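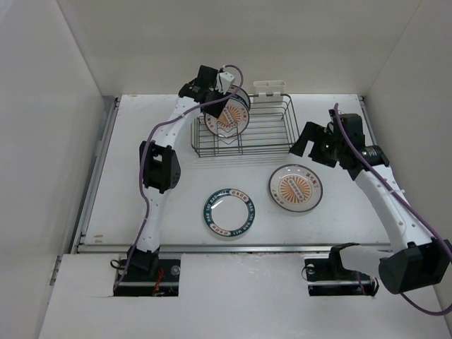
Slide 1: plates and rack, two arms at work

Evening, everyone. Wait while people find seats. Start when the door closes.

Slide 2: title, "Otters on the Jatus"

Thank you for coming out on a Wednesday! I've been walking the river Jatus since I was small enough to need lifting over the stiles, and tonight I get to talk about my favourite animal on it. Stop me if I go too fast. I do go fast when it's otters.

Slide 3: the animal itself

The Eurasian otter. Long body, short legs, flat head, and a thick tail that tapers to a point. Brown on top, paler at the throat. Ask who has seen one. Then ask who has seen a mink and thought it was an otter (hands up, I've done it!). Mink are much smaller and darker, and they float high in the water like a toy. An otter swims low, with the head showing and perhaps a bit of back.

Talk about the fur here. There are two layers: long guard hairs outside and a very dense coat underneath that holds air against the skin. Otters don't have blubber like a seal, so that trapped air does most of the work of keeping them warm. When you see one rolling about on a grassy bank, it's looking after its coat.

Slide 4: map of our stretch

Point out Loltent Bridge, then the weir, then the bend at Hovico. We walk 3 miles of bank between the bridge and the bend. Pause at the weir, it's the best bit. The water is broken up there, fish rest in the slack below it, and there's a big flat stone that always seems to have something left on it.

Slide 5: spraint

My favourite slide, sorry to anyone still eating. Otter droppings are called spraint and they're left where other otters will find them: stones, ledges under bridges, little mounds of grass. Fresh ones are dark and sticky, old ones go grey and crumbly, full of fish scales and tiny bones. People say they smell of jasmine tea or fresh hay. I say fish and hay. Pass the sealed jar round now, starting at the left.

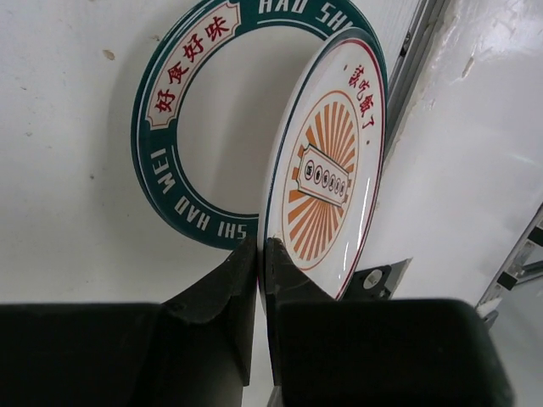 The jar is from under Loltent Bridge, dry ledge, upstream side. If somebody asks what the bones are, mostly small fish, plus frog in spring. Crayfish leave pinkish bits of shell.

Slide 6: cubs

Usually 2 cubs on our stretch, though 3 is perfectly possible. Born blind in a den called a holt, often among the roots of a bank-side tree. They stay with their mother for a year or so, and she has to coax them into the water the first time. Play the sound clip, the high whistle. It carries beautifully at dusk. Play it twice!

Slide 7: how to watch

Go at first light. Sit down, keep the wind in your face, look for a line of bubbles. Dogs on leads near the roots, please, and never poke about at a holt. Otters and their resting places are protected by law.

Slide 8: Bravo

Bravo is our new survey. Everyone takes 100 metres of bank and checks it once a month for prints and spraint. Five toes, webbing if the mud is soft enough. Forms are on the table by the urn, pencils too. Beginners very welcome.

Questions. Lights up first, then get the jar back.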